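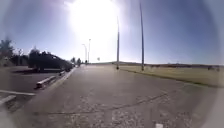

Homa Esfahani told us at the end of last season that she had signed up to write code and ended up caring far more about curbs, and that she'd do it all again. We hope you'll feel the same! The Rernadance student rover project at Dumley is looking for 3 new members to join us in September, and we'd love to hear from you, even if you have never touched a robot before.

Our rover, Okach, is learning to follow a paved path outdoors by itself - past parked cars and lamp posts, over cracks in the asphalt, and straight into bright sun, when the camera has a hard time telling pavement from grass. You'd help with test drives, sort through the footage afterward, and (if you like) try your own ideas in the steering code.

We meet 2 afternoons a week at 4 p.m. in the Khosravi workshop. There is a fee of $50 for the term, which covers parts and snacks, and please do ask us if that's a problem.

To apply, send a few friendly lines about yourself to Homa by September 29.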